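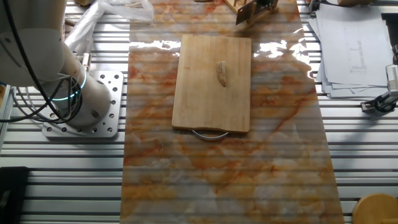

I used to chop bread and onions straight on the counter, and I have the scratches to prove it. These days I set up a proper cutting spot before I touch a knife, and it takes me less time than finding my reading glasses.

First, wipe the counter and let it dry. Then roll out a thin marble-print sheet, glossy side up (mine came from a shop in Omley and it's just a printed sheet, nothing fancy!). Smooth it from the middle toward the ends. If a corner curls, warm it with your hands and press it down.

Next comes the wooden board. I put it toward the far end of the sheet so I've got room in front for crumbs and scraps. Keep the knife rack behind the board, where your sleeve won't catch it.

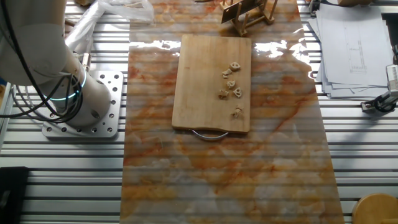 Pascal Gilbert wrote in to say that a damp dishcloth folded flat under the board stops it sliding, and that he oils his own board every June whether it needs it or not.

I tried the cloth and I'm sold. When you're done, shake the crumbs into the trash, wipe the sheet with dish soap and stand the board on edge to dry overnight.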